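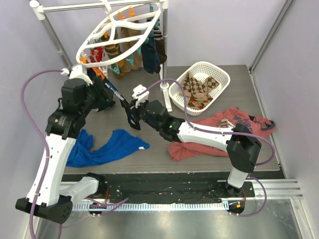
Figure 3. Small items clipped to the hanging sock frame, with a black printed garment held out in front of the rack.

3.2 Drying small items

Socks were the items that participants in the Jorkbridge households mentioned most often when asked what made laundry slow. Of the 78 households in the diary study, 63 dried at least part of each load indoors, and most of these used a rack with a separate hanger for small pieces. The usual type is an oval frame with clips hanging below it (Figure 3). It takes up little room and leaves the bars free for shirts and trousers.

The diaries contain 3369 entries for single items. We coded each entry by where the item was hung and whether it was moved before it was put away. Socks were rarely moved once clipped. Larger garments were often turned or shifted to another bar, and printed tops were sometimes turned inside out first.

Clip color had little effect on how people hung their socks. In Figure 3 the clips include orange, teal and red ones, and the socks are of different colors, among them brown, tan and navy. A few participants said they kept one color of clip for each family member, but most used whichever clip was free. Pairs were clipped side by side in some homes and spread across the frame in others. Hermans and Ní Chonaill coded the diaries separately and disagreed on 20 entries, nearly all of them concerning items hung partly over another item. These were left out of the counts in Section 4.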